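Plates on Show: A Guide for Younger Visitors

Most plates are made to hold food. Some are kept for looking at instead. They may be very old, or painted by hand, or given as a present on a special day. The Clokham Museum of the Home looks after 871 plates, and many of them stand upright in glass cases so that visitors can see the whole of the front.

Why does a plate need a stand?

A round plate cannot stand up by itself. Its edge is curved, so it touches the shelf at one small point and will roll or tip over. A stand gives the plate more places to rest. It holds the plate at the bottom and supports it from behind.

The parts of a plate

The edge of a plate is called the rim. On many plates the rim is raised, which helps to keep gravy and peas from sliding off. The flatter part in the middle is called the well. Underneath there is often a ring called the foot, and this is the part that sits on the table.

The parts of a stand

Stands can be made of wood, plastic or metal wire. A wire stand usually has two small hooks at the front, where the bottom of the plate rests, and a taller part that rises behind it. The plate leans back a little against the taller part. If it stood perfectly straight, a small knock might send it forwards.

Many wire stands fold, so that they can be put away in a drawer. A stand should be opened fully and placed on a level surface before a plate is put on it.

Choosing the right size

A stand that is too small will not support a heavy plate. Our collections officer, Femke Brouwer, tries each stand with nothing on it first and presses it gently to see whether it rocks. A black wire stand with a tall, narrow loop takes up little space next to a round, dark green plate.

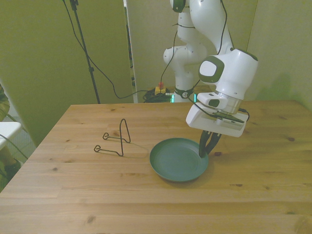 Try it at home

Ask an adult to help you choose a plate that is not precious - a plastic picnic plate is ideal. Lay a folded towel on the table. Open the stand, hold the plate by its rim with both hands and lower it on to the hooks. Let it lean back slowly before you let go.

Young visitors may handle plates and stands in the Devmont Room during the August holidays. Each session lasts 30 minutes, and children must be accompanied by an adult.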